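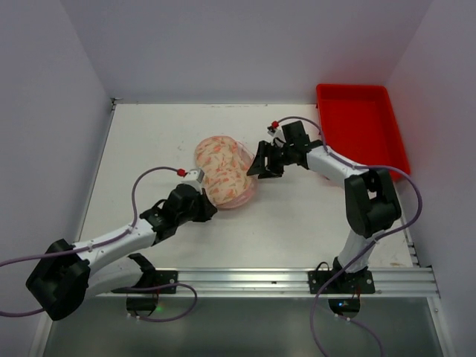

Round and puffy, pink and orange pattern, white tabletop.

Soft stuff, squashy stuff: storing it, washing it, not flattening it
Posted January 15, 2024 in House & Kitchen

Quick one tonight, got a sink full. People keep writing in about pillows and bread, sometimes in the same email, so both are in here plus whatever else was on my list. Skip around.

PILLOWS, WASHING

Check the label first. If the label's gone, squeeze it. Springs back fast, most likely polyester, machine is fine. Feels like crunchy little quills, feathers, go gentle. Feels like a solid block, foam, keep it out of the machine altogether. Foam tears when it's full of water. Sponge the cover, dab the spot, leave it by a window.

Wash two at a time so the drum balances. One pillow alone and the washer walks across the floor.

Half the detergent you think. Then an extra rinse. Most of the stiff, clumpy pillows I hear about are just full of old soap.

Mend any split seam BEFORE washing. I did not do this in May. Still finding feathers behind the dryer.

Drying takes forever. Low heat, a couple of clean tennis balls in a sock, stop and shake it out every so often. Feels dry on the outside, press your fist in the middle and hold it there. Cool in the middle = damp in the middle = smell by next week. Back in it goes.

Round cushions are worse than square ones, the filling slides to the rim. Dry them flat, turn them, punch the middle back up by hand while they're still warm.

PILLOWS, PUTTING AWAY

Plastic is ok for a short while. For a move, for a paint job, fine. For a whole winter I'd use a cotton pillowcase, a big one, closed with a safety pin. Plastic holds in whatever damp was there when you shut it.

Vacuum bags: good for polyester. Feathers I wouldn't, they get creased and some never come back. Leave a bit of air in if you have to do it.

Dont put them under anything. Top shelf, on their own. I know, who has a top shelf free. Suitcase works. The suitcase is sitting there empty anyway.

Write what's in the bag on a bit of masking tape. Stick it on the side you'll see, so the end, if you shelve them end out.

Ingeborg Frerichs wrote to say she puts a bar of soap, still in the paper, in with the guest pillows. I tried it. Nice. Strong though, use a small bar and take it out the day before the guests come.

BREAD

Soft sandwich bread: plastic, closed tight, on the counter. Not the fridge. Fridge bread goes stale quicker than counter bread, I don't care how tidy it looks in there.

Crusty bread: paper, or a cloth, or cut side down on the board. Plastic turns the crust to leather. If all you've got is plastic, leave the end open.

Still warm from the oven? Leave it alone. Wrap a warm loaf and you get drops on the inside of the bag and mold on the bottom a few days later. Rack, an hour or 2, longer for a big round one.

Freezing: slice first. Always slice first. Put a scrap of baking paper between every few slices and you can snap off what you need with a butter knife. Push the air out of the bag with the flat of your hand, twist, fold the twist over, clip.

Soft rolls get crushed in the freezer by the peas. Freeze them loose on a tray, then bag them once they're hard.

Stale loaf, whole: run the crust under the tap, quick, really quick, then into a hot oven for a few minutes. Eat it that day. Works one time per loaf. Second time it's a brick.

Stale loaf, sliced: crumbs. Dry them right out, whizz, jar. Label the jar, I once breaded fish in ground almonds.

Carrying a soft loaf home: on top of the bag, yes, everyone knows, but the bag tips over in the car. Put it on the seat by itself. Wedge it with your coat.

BAG CLIPS

I've been through a lot of these. The Dringate ones I bought online have a good grip but the hinge is stiff and my mother can't open them. Clothespins do the same job and I already own the clothespins. Rubber bands dry out and snap into the flour.

No clip at all: twist the neck, pull the loose end back down over the loaf like a sock. Holds fine overnight.

BLANKETS AND COMFORTERS

Fold them a different way each time. Same fold every year makes a thin line and the thin line is where it goes cold.

Too big for your washer? If you have to push to shut the door it's too big. Laundromat, the largest machine, bring your own soap. Mine took 17 quarters last time, so bring a roll.

Sheet sets go inside their own pillowcase. Old tip, still the best one on this page. Whole set in one lump, grab and go.

Wool: clean before you store it. Moths like the food stains more than the wool. Cedar blocks wear out, sand them a little and the smell comes back.

STAINS ON PRINTED FABRIC

Pale background with a bright print is the hard one. Oranges and reds run. Before you do anything, wet a white cloth, press it on a corner of the print at the back, count to ten. Color on the cloth? Cold water only, by hand, quick in and out, and roll it in a towel straight after.

Tea: cold water from the back, then dish soap, then leave it a bit.
Grease: dish soap dry, before any water. Rub in with a finger. Wait. Rinse.
Blood: cold. Only cold.
Candle wax: freeze, crack off, then brown paper and a warm iron. Move the paper to a clean bit every time or your just spreading it.
Ballpoint: rubbing alcohol on a cotton ball, dab from the outside in.
Jam: scrape first with a spoon. Everyone rubs. Don't rub.

Never the dryer until you're sure it's gone. Heat sets it and then it's yours for life.

WHITE TABLETOPS

Laminate or painted, warm water and a drop of dish soap does nearly everything. Dry it with a cloth after or you get that gray film. Turmeric rings: baking soda paste, ten minutes, wipe, then sun on it if you can drag the table to a window. Printed plastic bags left on a damp white table can leave their ink behind, ask me how I know. Rubbing alcohol got most of it. Test somewhere hidden if it's painted.

No scouring pads. The scratches fill up with dirt and it never looks clean again.

REUSING PLASTIC BAGS

Bread bags, turned inside out and shaken over the sink, are good for: boots in a suitcase, a wet paintbrush overnight (paint side well covered, tie the handle), the sticky bottle of maple syrup, one head of lettuce.

Not raw meat. Not for anything, before or after.

Thick clear ones that bedding comes in, the kind with a zipper, keep those. Wrapping paper, Christmas lights, out of season hats. Keep all of them away from small kids and the cat.

LETTERS

Gisela Wunderlich asks how to get the creases out of a cushion that came folded in the mail. Take it out of the plastic, lay it flat overnight, then hang it in the bathroom while somebody showers. Still creased, steam iron held above it, not touching. Let it cool before you sit on it.

Somebody with no name asks if you can iron through plastic wrap. No!

Another one wants to know what to do with a pillow that smells even after washing. Wash again, no soap, cup of white vinegar, full dry. If it still smells it's done. Cut it open and use the filling for a dog bed or stuffing a draft snake. Drafts snakes take more filling than you'd expect, save up.

To the reader with the zipper that sticks: rub a pencil along the teeth, both sides, run it up and down. Wipe the gray off with a dry cloth before it goes near the cover.

Next time: jar lids, the smell in the dishwasher, and I still owe you the thing about cutting boards. Send questions through the form, it works again.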